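Odix two-arm kit – worth it for packing small items?

hsoylu
10/9/23
Had the Odix kit on the bench for a while now. Both arms share one rail. Our test is toiletries in an open box: toothpaste tube, wrapped soap, toothbrush, pump bottle. Rated payload is up to 900 g, fine for all of it. Grip force is set in 40 steps. 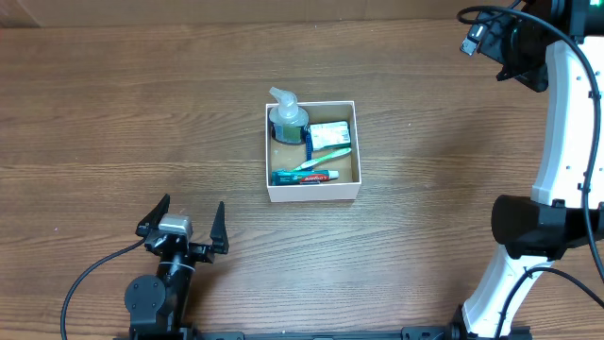 Re: Odix two-arm kit
plurkby_fan
Pointed fingers are wrong for a pump bottle. Contact patch is too small. Tukberg sells wide pads for 400.

Re: Odix two-arm kit
hsoylu
Disagree. The narrow tips get between items in a tight box. Wide pads would hit the soap first.

Re: Odix two-arm kit
railmount
Any backlash after 1000 cycles? Mine developed play at the base joint – support sent a new gear set.

Re: Odix two-arm kit
hsoylu
Not there yet. Will post numbers in this thread.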